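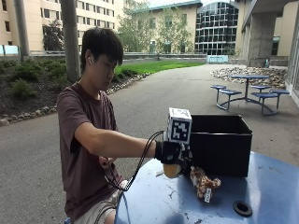 quietfork: I must disagree with the first post. A deposit of $36 for each person is high, yes, but Meltus wrote it on the booking page and also in the confirmation email. You booked for 17 and 13 came. They kept the deposit for the four who did not come. To me this is normal.

barleysoup
I did not say it was hidden. I said it was unfair. I phoned at noon on the same day and told them we would be four fewer. The lady on the phone said "no problem". In my understanding, no problem means I don't pay.

quietfork
In a restaurant it can also mean "thank you for telling us". Did you ask about the money?

barleysoup
No. I thought it was clear.

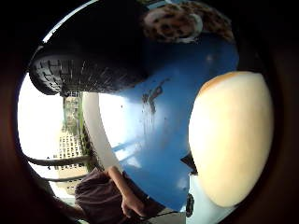

Brzozowska Supper Club | Members' Forum | Eating Out

second_helping
I have worked in a kitchen for some years, so I would like to give the other side. For a large group with a set menu the food is ordered two days before. At noon the lamb is already in the oven, or nearly. If four chairs are empty, the lamb is still paid for. A small place cannot sell those seats at seven in the evening.

But I also think that 36 is too much for a menu of this price. Fusatura asks for a smaller amount and takes it off the bill at the end, even when one or two people are missing. We were there in October with a big table and one couple had a sick child. The manager did not charge anything.

olive_pit
Fusatura charged us! Maybe it depends who is working. Also their tables for groups are beside the washroom door and nobody wants to sit there.

second_helping
Then I was lucky. I can only write what happened to me.

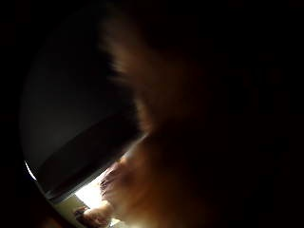
Thumb and palm, close up

barleysoup
Thank you for the explanation about the lamb, I had not considered it. However, we didn't order the set menu. We ordered from the normal card, everybody for himself. So which food was bought specially for us?

quietfork
That is a better argument than the phone call. I would write to them with exactly this. Be polite, give the booking name and the hour when you called, and ask for half. If you ask for everything they will send you the terms again.

olive_pit
Why half? If nothing was prepared, they lost nothing. They could have given the end of the table to another party. It was Saturday, there is always a line outside.

quietfork
You don't know that they had a line.

olive_pit
I walked past. There was one.

tablebynine
A small practical point. If you booked through Skanard and not directly, the deposit is held by Skanard and the restaurant only tells them how much to keep. I had this problem last year. I wrote three emails to the restaurant and all the time it was the wrong address. You must open the booking, go to "Payments", and choose "Query this charge".
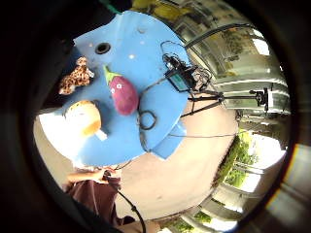

Plush eggplant and two other soft toys on the blue board

barleysoup
It was Skanard, yes. I have found the button, it was at the very bottom. I asked for half, as quietfork advised, and I wrote that we ordered from the normal card. They say they answer within five working days.

olive_pit
You should have asked for all of it.

second_helping
Please tell us the result. Our winter dinner is on Sat 10 December and we were thinking of Meltus. The duck there is very good and I would be sorry to change, but I can't promise the exact number of guests so early.

tablebynine
For a dinner like that, book for the people who are certain and ask if two more chairs are possible. They nearly always say yes.

18 replies | 3139 views | Share

Related threads
Corkage at Fusatura: has it gone up again?
Who pays when the group splits the bill?
Skanard gift cards and the expiry date
Quiet places for a birthday lunch, with parking
Meltus: new dessert menu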